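Desk surface for a sewing corner – oiled or lacquered?

pstubbs
I've got a plain wooden worktop going into the back bedroom, 2 metres long, mostly for cutting out and mending. It came bare. The shop pushed their Kenow hard oil but my sister says lacquer and be done with it. Anyone lived with either?

Orathai N
Oil. You can patch it where it wears. I did mine in May and have only touched up the front edge.

rattana_s
Disagree. Oil got on a cream lining of mine three weeks after it was meant to be cured. Never again near fabric. Water-based lacquer, two thin coats, sand lightly between.

Orathai N
Then it went on too thick. You have to wipe off the extra after 15 minutes or so, it says on the tin.

rattana_s
I did wipe it off. The tin also says 24 hours and that was nonsense.

pstubbs
How does lacquer stand up to pins and a tracing wheel?

rattana_s
Marks a bit. I put a mat down for the wheel.

Buppha
Neither here. Mine has been bare for years and I give it a rub with fine paper when it looks grubby. Tea is the only thing that really stains it – keep the mug on the windowsill. Pale wood does show everything, but so does a pale carpet.
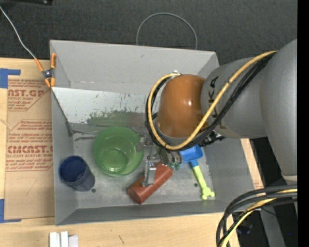
Last edited by Buppha, 21:14

Grey metal against pale wood is the look I'd go for, by the way. I keep scraps in metal bins and stick felt on the bottoms, otherwise they scratch. Dark charcoal cloth goes nicely with it too if you're doing a blind or a cushion.

Orathai N
Bare wood in a room where you use a steam iron? It'll lift the grain.

Buppha
The iron lives on its own board, so no.

pstubbs
Thanks all. Leaning towards lacquer, but I'll do both on an offcut first – the shop let me have one for nothing. Does 240 paper sound right between coats?

rattana_s
240 is fine. Go up to 320 if you've got it.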